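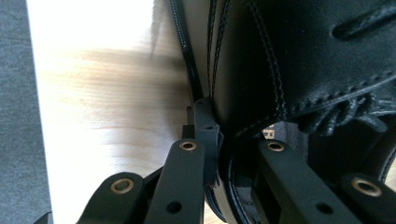

Opened by Athina Papadakis | Ticket 764 | Category: Leather care | Status: Open

Product: Nustard black cream, neutral wax
Item: black leather lace-up shoes, Indholm

Hello support team,

I am writing about a white haze on my black shoes. I bought the Nustard cream in April and I have used it for five weeks. I will try to write everything in order, because in the last ticket I was asked many questions and it took a long time.

The problem: the large smooth parts of the leather are fine. They take a good shine and the colour is even. But along the double stitching on the side panel a pale film comes back, usually by the next morning. It is also a little bit around the lace holes. The thread on that seam is light grey in some places, and I am not sure any more if it was this colour when I bought them or if it is the cream sitting in the thread.

What I have tried so far:

1. Brushed with a dry horsehair brush, five minutes each shoe. The film went away and returned overnight.

2. Wiped with a damp cotton cloth, then left to dry away from the heater. Same result, maybe slightly worse.

3. Took the laces out completely and cleaned under them with an old toothbrush. I found some dried cream there, grey and crumbly. This helped near the lace holes but did nothing for the side seam.

4. Used less cream, an amount like a grain of rice. The shine was less and the film was also less.

I have not used the neutral wax since step 2. I keep the shoes in the hall cupboard, which is a bit cold in winter, and I don't use shoe trees. The jar is still more than half full and the lid closes properly.

My questions are whether this is wax bloom or salt, and if I must strip everything and begin again. I would not like to use a strong stripper near the stitching. The lining is grey fabric and I am worried that it will mark.

Update, 7:40 pm

I did the test from your help page on the left shoe only. I warmed the seam with a hair dryer on the low setting, holding it well away, for 28 seconds. The film disappeared while the leather was warm and the cloth came off with a black smear. The next morning there was a small amount again, but only at the lower end, where the two rows of stitching curve down. The wrinkled part by the laces I did not heat, as the leather there is gathered and I was afraid to dry it out.
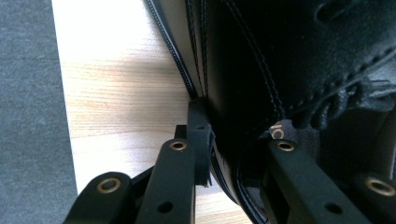 Cisneros: Thanks for the careful notes, Athina. If it vanishes with low warmth, it's most likely wax bloom. Salt would stay put and feel gritty. No need for a stripper. Warm the seam again, brush along the thread and not across it, and leave the cream off for two weeks. Please store the shoes somewhere that doesn't get cold overnight.

Thank you, I will do this. I moved them to the bedroom now and I bought cedar shoe trees. I will write again after the two weeks. Please leave the ticket open until then.

Status changed: Waiting on customer

Comments

Asham: I had the same on a brown pair. For me it was the welt, not the panel. A soft toothbrush and patience fixed it.

Unnamed user: Is it safe to use the hair dryer on patent leather? The help page doesn't say.

Cisneros: Please don't, patent can soften. Open a new ticket and we'll have a look.

Recent tickets
Cream has gone hard in the jar
Colour rubbing off on trouser cuffs
Neutral wax on grey suede, how to remove
Squeaking tongue after conditioning

We use cookies to keep you signed in and to remember your open tickets. Accept | Manage settings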